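Search this site Search

Supervised Contact and Handover Records: Frequently Asked Questions

These questions cover the written records kept by the Stastcombe Family Contact Service when children move between separated parents, or spend time with a parent under supervision. They apply to families referred by a court, by a child welfare agency, or by agreement between the parents. They do not cover fees or the referral process.

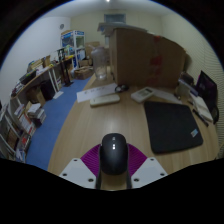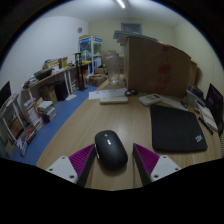
1. What is recorded

What is a contact record?

A contact record is a written account of one visit between a child and a parent or other relative. It is completed by the staff member who supervised the visit. It states who attended, the start and end times, what the child and adult did, and anything said or done that bears on the child's safety or welfare.

What is a handover record?

A handover record is shorter. It covers the point at which a child passes from one adult to another at the center. It gives the arrival and departure times of each adult, the items sent with the child (medication, clothing, school materials), and any message passed through staff. Handover records do not describe the visit itself.

Does the record contain opinions?

No. Staff write down what they saw and heard. "The child cried for two minutes after the parent left" is an observation. "The child is afraid of going home" is a conclusion and does not belong in the record. Direct speech is placed in quotation marks only when the staff member is sure of the words. Otherwise it is marked as a summary.

If a court or agency asks for an assessment, it is written as a separate document by a different member of staff, under a different form number.

Are phone and video calls recorded in the same way?

Supervised calls have their own form. It lists the time the call connected, the time it ended, who was on the line, and any interruption. The audio and video of the call are not kept.

Does the record mention brothers and sisters?

Each child has a separate record. Where siblings attend together, each record refers to the others by relationship ("older brother") and not by name. This allows one child's record to be released without exposing another's.

2. Timing and storage

When is the record completed?

Notes are taken during the visit or directly after it. The full record must be entered by the end of the next working day. A record entered later than that carries a late-entry line showing the actual time of entry.

Where are records held?

Current records are held in Brukesura, the case system used at all of our centers. Handwritten notes are scanned into the same case and kept in a locked cabinet until the case closes, after which the paper is destroyed and the scan is retained.

How long are records kept?

Contact records are kept for 8 years after the case closes, or until the youngest child in the case reaches the age of majority, whichever is later. Handover records follow the same rule. Call forms are kept with the contact records.

How many open cases does the service hold?

At the October count there were 471 open cases across all centers. Of these, 102 were handover only, with no supervised visits.

3. Access

Who can read a record?

Access inside the service is limited to the assigned supervisor, the backup supervisor, and the case manager. Each time a record is opened, Brukesura logs the user and the time. Other staff must request access through the case manager and state a purpose.

Can a parent get a copy?

Yes, in most cases. A parent named in the referral may ask in writing for copies of records of visits that he or she attended. Use Form 2, available at the front desk. Identification is required. Copies are released after a review for third-party information.

Can a parent get copies of the other parent's visits?

Not from the service directly. Records of the other parent's visits are released only under a court order or with that parent's signed consent. Where both parents have lawyers, requests are normally made through them.

What is removed before release?

The following are blacked out:

- addresses, phone numbers, and email addresses of any person other than the requester
- the name of the child's school or day care, if withheld by the court
- statements made by a child in confidence, where release could put the child at risk
- the names of other families present at the center

Each removal is marked with a reason code. A key to the codes is attached to the copy.

Can a child ask to see the record?

A child who is old enough to understand the record may ask to see it. The case manager decides on the basis of age, understanding, and current court orders. The child reads the record with a staff member present. A former client who is now an adult may request the full file.

Are records sent to the court automatically?

Only if the referral order says so. Some orders require a report after a set number of visits. Others require one only if a visit is stopped early. If the order is silent, nothing is sent until the court or a party asks.

4. Corrections and disagreements

What if a record contains a mistake?

Errors of fact, such as a wrong time or a misspelled name, are corrected on request. The original text stays visible in the system with a line through it, and the correction is dated and initialed.

What if a parent disagrees with what the record says happened?

The parent may submit a statement of more than one page if needed. It is attached to the record and released with it in all later copies. The staff member's account is not rewritten. If the disagreement concerns a safety matter, the case manager speaks with the staff member and adds a note of the result.

Can a parent keep private notes during a visit?

Written notes are allowed after the visit, outside the visiting room. Taking notes in front of the child is discouraged and may be stopped by the supervisor. Audio recording is not permitted anywhere in the building by any party.

5. Safety incidents

When is an incident report written?

An incident report is written when a visit is ended early by staff, when a person is hurt, when a threat is made, when an adult arrives apparently under the influence of alcohol or drugs, or when a child discloses harm. It is separate from the contact record, which refers to it by number only.

Is the service required to report a disclosure?

Yes. Staff are mandated reporters. A disclosure of abuse or neglect is reported to the child welfare agency the same day. Parents are not told in advance where doing so could place the child at risk.

Does a missed visit count as an incident?

No. It is entered as a missed visit, with the reason given and the time at which notice was received. If no notice was received, the entry reads "no notice." Staff wait for the period stated in the contact agreement before closing the visit.

6. Transfers and other centers

What happens to the records if a family moves?

If the new area is served by our Bouzid center, the case is reassigned within the system and no copying is needed. If the family moves outside the service, a summary and copies of current records are sent to the new provider once a signed release or court order is received.

Can older records from Trumov be requested?

Yes. Records from the former Trumov center were scanned when it closed and are stored with closed cases. Allow extra time. Some early handover records were kept on cards and may be hard to read in places.

Who should be contacted about a request already made?

Call the center that holds the case and give the request number printed on the receipt. Front desk staff can confirm the stage of a request but cannot discuss the contents of a record by phone.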